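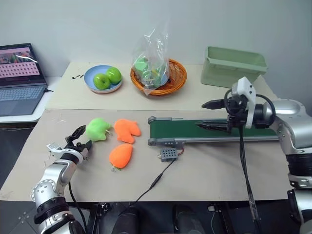
Testers wanted for the Bunari snack trial

Faltaritz wants people to find out whether swapping biscuits for fruit at mid-morning does anything for concentration. The makers of the Bunari plan say it does. We have read their leaflet and remain unconvinced — it rests on 197 happy customers who were never compared with anyone else.

We need 201 adults who work at a desk most days. Half will be given fruit and half will carry on as they are. Everyone does a short reading task at 11 am and again at 3 pm, for 8 weeks from January.

You will not lose weight, sleep better or glow. If you do, please tell us, but we won't put it on a poster.

Payment is in Ondano vouchers, sent at the end. Travel is not covered, as all of it is done from your own desk.

Please don't apply if you sell food plans or have a fruit allergy. Fans of the plan are welcome, and so are doubters.

To apply, write to Faltaritz, Ghaffari House, quoting reference 3367.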